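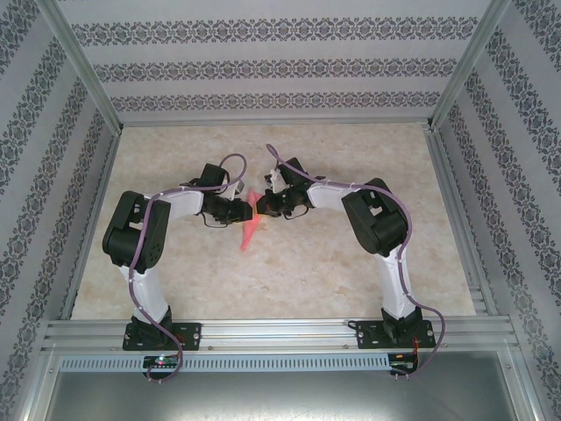
*Both arms reaching in over the work surface, grippers face to face above the test piece.*

**Jaduvus: two-arm handling of thin, flexible parts**
Progress report to the Skuvska fund, 7 May 2023
Prepared by Bronisława Sadowski

We've had a very good stretch since the last report, and I'm glad to be able to send numbers this time and not just plans. The two-arm station is running every working day, the finger comparison is finished for the first round, and the camera comparison is well on its way. The controller work is behind, and I go into that further down.

## Finger pads

The main question you funded us to answer was whether we could get better at picking up thin pieces by changing the pads alone, leaving the arms and motors as they are. We ran the smooth pads first, then the ribbed ones, with 200 attempts for each. An attempt counts as a miss if the piece slips out, folds so badly that the second arm can't take it, or never gets picked up at all.

| Pads | Attempts | Misses |
|---|---|---|
| Smooth | 200 | 56 |
| Ribbed | 200 | 42 |

I'd love to call that settled, but it's one round, on one size of piece, and Lech Pawłowska reset the station partway through the smooth set after a wrist servo lost its zero. We want to repeat both sets before we put it in anything public. Even so, the kind of miss has changed, which excites me more than the totals do. With smooth pads the piece mostly slid out during the lift. With the ribbed pads most of the misses come at the handover, when the two grippers have to share a very small bit of edge. We know much better where to look now!

One drawback: the ribs leave faint marks on the softer pieces. For our own tests it doesn't matter, but it would for a real product, so I've asked Lech to try a finer spacing.

## Cameras

We are comparing a fixed camera looking at the whole workspace with small cameras at the wrists. The fixed view is easy to work with, and the operator gets used to it in minutes. It's weak exactly where we need it most, though – the last bit of travel before the fingers close on something thin and flat. The wrist view is the other way around. It's confusing at first, bright surfaces wash out, and a large piece close to the lens can fill a lot of the picture. But it shows creases and the gap between the pads, and once Lech had practiced with it he didn't want to give it up.

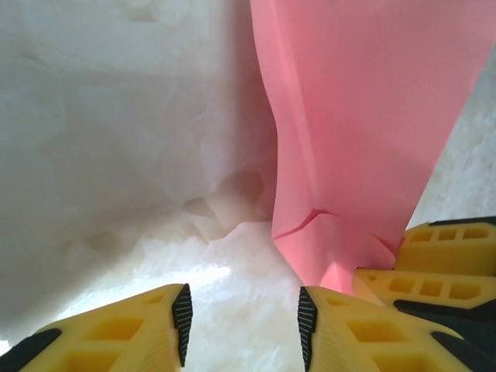 *Wrist camera: ribbed pads in the foreground, the narrow tip of the pink sheet just past the gap, second yellow gripper at right.*

For now we record both views for every attempt. We have about 1,000 attempts stored, counting practice runs and the ones we threw out of the table above. Storage is fine. Labeling is slow, and I'm still doing most of it myself in the evenings, so some help there would be welcome.

We also moved the lamp twice and then put it back where it was. The glare got worse both times. A diffuser sheet is on order.

## Controllers

The plan was to test the Plunura controller against the one we built in house, which everyone here calls Oh (after the sound people made the first time it worked). Oh is doing well. The arms follow smoothly when they move alone, and the delay between the operator's hand and the gripper is short enough that you stop noticing it. 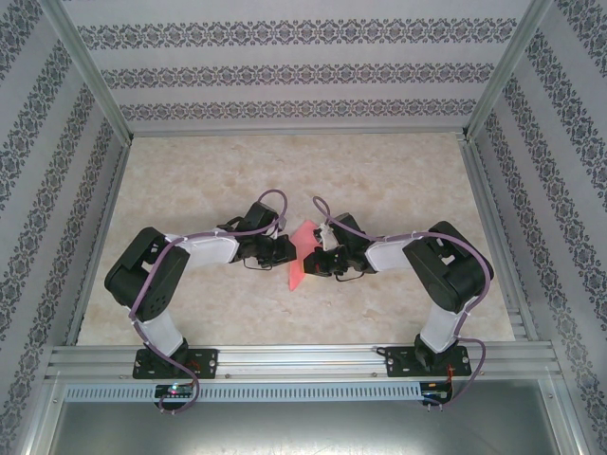 Trouble starts when both arms close in on the same spot. Oh treats each arm separately, so neither one knows how near the other is, and the operator has to slow right down to keep the fingertips from knocking together. Plunura has a shared safety zone that should take care of it. We have it running on the bench with one arm only. The second arm drops its connection after a few minutes, and we suspect our cabling more than their software. Lech is rebuilding the harness with shorter leads.

## Next steps

- Repeat both pad sets, this time without a reset in the middle
- Finer ribs, same test piece
- Second arm stable on Plunura, then the side-by-side with Oh
- Fixed view only against wrist view only, with an operator who hasn't used either

Spending is on plan apart from spare servos, where we've used more than we budgeted. I'd like to move a little from travel to parts to cover it and will send the form separately. If anyone from the fund would like to come and drive the arms for an hour, please do, it's great fun and we could use a fresh pair of hands for the last item on the list.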